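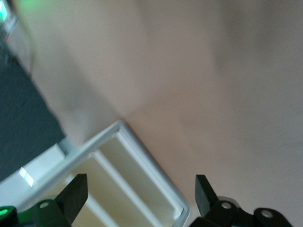
Standby indicators are a small but constant load in student housing, and this project measured how much of the electricity used overnight in the Elis residence goes to equipment that is switched off but still plugged in. Loads were logged on 4 floors from June until 23rd July with Prumola plug meters, each reading once a minute. Indicator color was recorded for every device, and a small green light, such as the one glowing at the top left against the beige, was entered under code G whatever the device behind it. The color code was later compared with the measured draw.

Method

Ariel Catacutan installed the meters and Themba Baloyi wrote the script that merged the logs. Readings taken while a device was in use were removed. Gaps shorter than eight minutes were filled by linear interpolation; longer gaps were left out. Of 3000 overnight records, 2179 passed these checks.

Results

Indicator color was a poor predictor of standby draw. Devices under code G appeared at both ends of the range. Device type explained more of the variation, with older audio equipment drawing the most and phone chargers the least. The two upper floors could not be compared directly because the Layug meters used there as spares had a coarser resolution.

Further work

The spare meters should be recalibrated before the logging is repeated in the Vinier building.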